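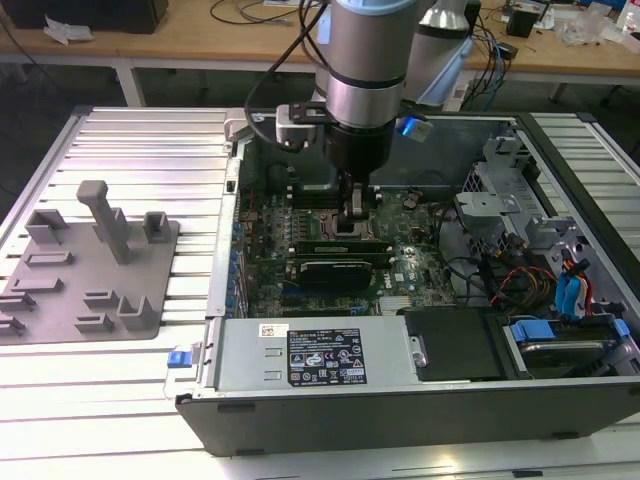
Betura Press Program: Second Progress Report

For: Hanne Kuusisto, Head of Communications, Betura
From: the Karaca account team

Where we are

The pharmacy hearing booth is now something trade editors will answer an email about. When we wrote the first report this was still a hope, and we described it as "early traction," a phrase we would like to withdraw.

We pitched 115 reporters and editors this period, and 51 pieces ran. Most were in pharmacy and retail trade titles, with a handful in audiology newsletters and a few in local papers near Dundale. Before anyone puts the second number on a slide, please note that it includes reprints. One story from a regional pharmacy newsletter was picked up by its sister titles word for word, including the misspelling of Betura in the second paragraph. We asked for corrections. Two titles fixed it, and one replaced it with a new misspelling.

What worked

The Dundale case study did most of the lifting. Tuncay Bilgin spent two days at the pharmacy there and came back with something we had been trying to write from our desks for months: a customer who came in for cough drops, sat down in the booth to get out of the way of a stroller, and left with a referral. She agreed to be quoted, and so did the pharmacist. Every editor who took the story asked for the cough drops to stay in.

We offered it to the pharmacy trades first, then held it for a week before going wider. The wait annoyed people on both sides, but it meant the trades could say they had it first, and they have been noticeably quicker to reply since.
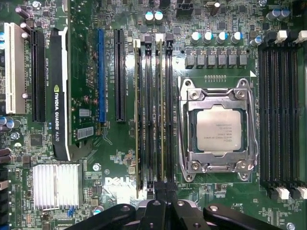

Last changed: February, 4:40 p.m.

What didn't work

The breakfast briefing. We invited 87 people to a hotel with a good view and very small pastries. Attendance was thin, and the reporter we most wanted came for the parking validation, as far as we can tell. She did take a press kit. We won't be asking for money to do this again.

The survey also fell short. We had approval for 200 responses from independent pharmacists and we got them all, on time and on budget. Unfortunately the main finding is that independent pharmacists are tired. It's a sound finding but a hard one to hang a booth on. Nurhan Aksoy has pulled out the section on floor space, where the answers are more useful, and is turning it into a short article for your review.

The national morning show remains "very interested." It was very interested in the last report too. We've moved it from the forecast to the appendix.

Changes since the first report

Bülent Gezer is now the day-to-day contact for media calls, so please send requests to him and copy Nurhan. Your sales team has started getting press questions through the website form, and some sat there long enough for the deadline to pass. We suggest the form forward anything with the word "deadline" in it. This costs nothing, though we understand it has to go through the web team, so perhaps that should read "this costs no money."

Quotes are also taking too long to clear. The Dundale quote went through four rounds and came back with "delighted" changed to "pleased" and then back to "delighted." We'd like one approver and a one-day limit. If that person could be you, better still.

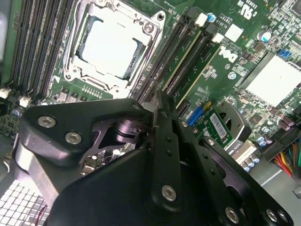
Ertuğrul Ertürk, account director, Karaca

Budget and next steps

Spending is under plan, mostly thanks to the pastries being small. The unspent event money could pay for a second case study, and we'd like your permission to move it. Our first choice is a pharmacy in a farm town, where the nearest audiologist is a long drive away and the local radio station still reads the news itself. Tuncay has spoken with the owner, who is willing but wants it understood that he will not be photographed in the booth.

Before the next report we plan to:

- place the floor space article with one pharmacy title, as an exclusive
- finish the interviews for the second case study
- pitch the three retail health writers who asked to hear from us again
- retire the word "revolutionary" from the boilerplate

The last item needs sign-off from your product group. They are attached to it, and we have set aside an hour for the call.

The coverage list is in the shared folder, with reprints in a separate tab. The budget request is one page and needs a signature by the end of the month if Tuncay is to make his trip before planting starts and the owner's customers stop having time to talk.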